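Rope coiling for the October showcase: are we overdoing it?
Posted by tilahun_wrench, October, 7.40 pm

Third session on the rope task and I have views. Left hand pins one end near the table, right hand gathers the loops. Fine on paper. We've logged 491 attempts as a club and I still couldn't tell you what counts as coiled.
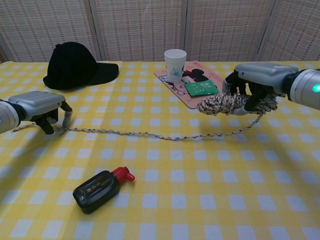
My proposal is we drop the loops and let the right hand just bunch it. Judges get 3 minutes per team. They won't be measuring.

Reply from Foleo_B
Bunching is what my nephew does with extension leads. The rules say "coiled", and Drernard lost marks last year over less.

Reply from gingernut400
Drernard lost marks because their arm threw the rope at a judge.

Reply from Foleo_B
Also that.

Reply from lomine_late_shift
Against bunching, but for a different reason: the rope has to come undone again for the next run, and guess who unpicks it. I'd slow the right wrist down and keep the line a bit slack. When it's tight the left fingers lose the end.

Reply from tilahun_wrench
Slower means 4 loops before the buzzer. I'm not travelling two hours for 4 loops.

Reply from gingernut400
Four good ones beats a bird's nest. Bring the thicker rope as well, and someone please charge the laptop.

Related threads
Gripper fingertips: glue or tape?
Lomine kit list, updated
Who has the key to the cupboard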